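Hulum Puts Its Hand Grippers Up for Rent, by the Week, With a Case and a Short Manual

PLODARDEN, February. Hulum, which makes handheld grippers for people who would like to teach a robot something and do not yet own the robot, today opened weekly rentals of its Doucet kit. Until now the kit could only be bought, a policy the company describes as principled and its sales figures describe as a mistake.

The Doucet kit is a pair of grippers that a person holds and works by hand. You pick things up, you put them down, and the kit keeps a record of how your hands did it. The record goes to whoever is training the arm. Hulum makes no claim that the work is glamorous. Most of it involves moving a household object a short distance, then moving it back.

"Customers kept asking if they could borrow a set until the grant came through," said Jhun Fajardo, head of product at Hulum. "We said no for 11 months. Then we noticed that the sets we had lent to friends were the only ones getting any use."

Renters get two grippers, wrist-mounted marker cubes, a spare set of finger pads, cables, and a hard case with foam cut to fit everything except the cables. The manual has been rewritten and now runs to 37 pages, down from a length the company prefers not to discuss. Setup takes one table and a person willing to stand at it.
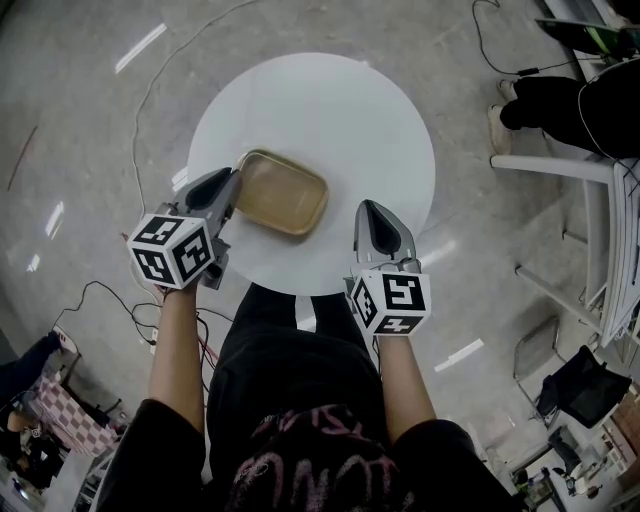
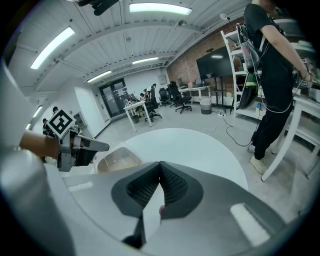
Doucet grippers in use at a round white table, with a single container as the work piece.

The new pads are the main change to the hardware. Earlier ones gripped mugs well and sulked at anything with a thin rim. The current pads come to a point, so the wearer can get at an edge without knocking the object over first. Fajardo said testers had been "very direct" about the old ones, and that their comments are kept in a folder at the office where new engineers can find them.

Rental customers also get four hours of remote help, to be used in any combination. Hulum expects the first of these to go to cable routing. A one-page cable guide is taped inside the lid of the case, on the theory that people open the lid.

Recordings belong to the customer. They can be exported at any time during the rental and for six weeks afterward, at which point Hulum deletes its copy and sends a note saying so. Files open in Trondham, the company's free review program, which lets a team play back a session, mark the good parts and throw out the takes in which somebody stopped to answer a question. The last feature was requested by nearly everyone.

The kit does not include a robot. Hulum has put this on the order page, the confirmation email and the outside of the case, and still gets calls.

Rentals begin on a Monday and can be extended from the account page. Kits are checked and fitted with fresh pads between customers. Schools and university labs may ask for the education rate, and customers who decide to buy within the first rental period will have the fee taken off the price.

About Hulum
Hulum designs and builds handheld data collection tools in Plodarden. It also made a label printer once, and still has several.

Press and rental inquiries: Jhun Fajardo, Hulum, Plodarden. Review kits are available to press on the same terms as everyone else's, including the return date.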